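### 3.2 Collecting demonstrations

Demonstrations were given in two ways. In the first, the operator held the arm by the wrist and moved it through the task by hand. In the second, the operator drove the arm with the Wamley hand controller while watching the tabletop. Both modes write the same joint and gripper signals, so the learner receives no label for the source. Each of the 2 operators (S. Kartha and Q. Yu) recorded 200 demonstrations, split evenly between modes.

The objects were placed by hand before each trial and their positions were not measured. Figure 2 shows one layout, with the gripper pointing down above the white block, close to the glass, and the bowl on the left side of the table. The dark box and the orange marker serve as distractors and are never the target.
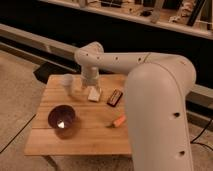

*Photo: Ximeng Lu, 10/25/21*

**Figure 2.** Workspace for the tabletop tasks, fixed camera.

Glass was kept in the object set on purpose. In pilot trials, operators using the hand controller gave it a wider berth than they gave opaque objects, and the paths they produced were longer. Hand-guided paths did not show this difference. We did not correct for it in training.

A demonstration was discarded if the operator paused for more than 7 seconds or if any object left the table. Nine were removed under these rules, all from the remote mode. The remaining recordings were trimmed at both ends to the first and last joint motion and resampled to a common rate. Gripper commands were kept as binary values.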